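4.2 Rooms, chores and what counts as done

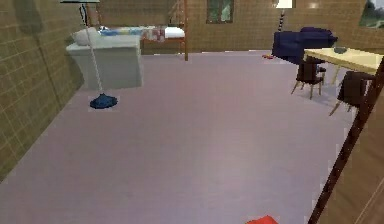
Figure 3. One of the simulated rooms used in the tidying trials, with bed, sofa, armchair and dining table in a single open space.

The rooms in the Clotthorpe set are meant to be lived in, at least on paper. Each one combines furniture for sleeping, sitting and eating, so that a single chore can carry the robot past several kinds of object before it reaches the one it needs. The room in Figure 3 is among the easier ones to cross, with open floor in the middle and the table and its chairs grouped to one side. It is harder than it looks once a task involves the table. The chair legs splay outwards, and a base that plans its path around the seat alone will clip them. We were delighted to find that the Jeltlow planner learned to give these chairs a wider berth after fairly little practice, and it kept the habit when we moved it to rooms with different chairs.

We generated 217 rooms and kept 165 of them for training. The remaining rooms were held back for testing and were never shown to the planner in any form, including as maps. Every room was checked by hand for furniture that overlapped or blocked a doorway. The chores fall into four families: fetching, clearing, putting back and straightening. Fetching asks for a named object to be brought to a named place. Clearing asks for a surface to be left bare. Putting back gives the robot an object and expects it to work out where such a thing normally lives. Straightening covers cushions, pillows and chairs, and is the family we argued over most while writing the rules, as people disagree a good deal about when a chair has been pushed in far enough. In the end we settled on a tolerance agreed between two of the authors and applied it to everything.

A bowl left on a dining table makes a good test of clearing. The bowl is small, it may sit well away from the nearest side, and the obvious approach is often blocked by a chair. A person would lean over or walk round without thinking. Our robot has a short reach and must choose between moving the chair and going the long way. Early versions did neither. They stopped at the closest point they could get to and stretched for a bowl that was out of range, over and over, until the clock ran out. The current version walks round in nearly every case, and in the training rooms it has begun to move chairs when the long way is closed off. Nothing in the reward mentions chairs at all, which makes this one of the most pleasing results of the whole project.

Small objects on the floor are a different matter. A flat item lying near the foot of an armchair is easily lost against it from a low camera, and it offers very little for the gripper to hold. Of 1566 test runs across all four families, the largest group of failures came from flat objects on the floor, with the robot either failing to notice the object or pushing it along until it met a wall. Lamps gave trouble too. A thin pole takes up only a few pixels at a distance, and the depth estimate tended to skip straight over it to whatever stood behind. Adding a second look from a slightly different position before each long move removed most of these collisions, at a cost of about 33 seconds per run.

Soft things remain the open problem. The simulator treats a pillow as a single light block with rounded corners, and a quilt is simply part of the bed. A pillow can be lifted and set down again, and the planner does this well, but we make no claim about bedding in the real world, where cloth folds, slides and catches. The Ultuline cloth model would let us try bed-making properly. We ran it for one afternoon on a single bed and it slowed the simulator so badly that we put it aside for this paper. We are very keen to return to it.

So can the machine tidy a room? In simulation, for hard objects at table height, we think the answer is now close to yes, and we would not have written that sentence a year ago. For the floor the answer is partly, and for the bed it is no. These answers describe the simulator first of all. Light in our rooms is well behaved, floors are level, and a bowl never has anything sticky in it. The next section reports the first transfer trials, carried out in the furnished flat at Lyons, where several of these comforts were taken away. The planner was moved across without retraining, and only the gripper force limits and the camera height were changed.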